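2022-01-19

Up early and out to the workshop before the heat got going. Maiara Tavares had left a note saying the parts from Dallgate were in and the invoice was wrong again, 200 dollars over. Rang them, waited on hold, got it sorted by morning tea.

Spent most of the day on the framing side of things. I like aluminium extrusion because you can change your mind with it. Edileuza wanted one length moved, so I loosened it off, shifted it and did it up again. Then she wanted it back where it was. I wrote the second measurement in the book anyway in case she asks a third time.

Lunch was leftover rice. Swept up, found 3 of the bolts I'd been blaming the supplier for.

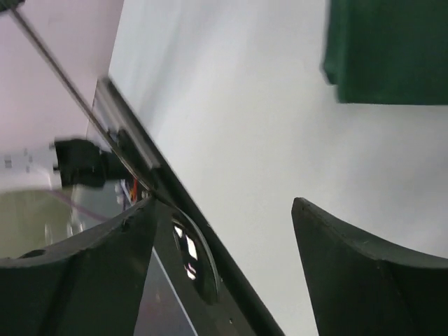
Silver extrusion with the black edge running on past it, and the thin rod further up.

Home by four. Still have to order end caps and find the good hex key, the one with the colour worn off the handle. Edileuza thinks it went to Vikthorpe in the other toolbox. Will ring tomorrow. Watered the tomatoes and went to bed with the fan on.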